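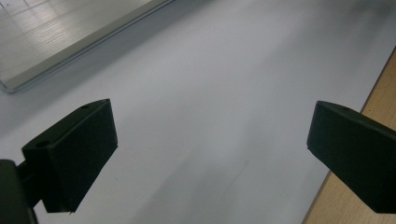

Ghazal Mirzaei had been telling the story of the Forell fault for so long that her nephews could mouth the words along with her, but she told it again anyway, because the tea was still warm and they hadn't left yet. It began, as it always did, with the fingers. Two dark blocks, she said, held wide apart over the pale board with nothing between them, and you would have sworn they were as harmless as a pair of bookends! But in June, on run 230, the left one closed all by itself, with her thumb in the way.

"Did it hurt?" asked the smaller boy, who knew perfectly well.

"It hurt like a car door," said Ghazal. She had shouted for Moren's people to cut the power, and the stop button (a big friendly button, she'd always liked it) did nothing at all. It took 34 seconds to get her thumb back, and she spent most of them apologizing to everybody in the room, which was just how she was raised.
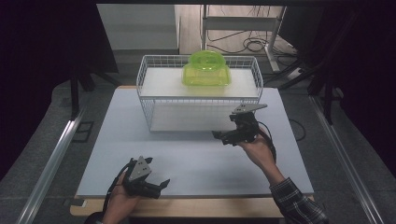 "So what made it close?" the older one asked.

"A worn cable," said Ghazal. "It bent in the same spot every day until the signal dropped out, and the software took silence to mean shut."

They changed the cable, and then the software, and the stop button got its own wire straight to the power supply. She went back to work after that, slower than before, with her thumb kept well behind the grip, and she poured the boys another cup.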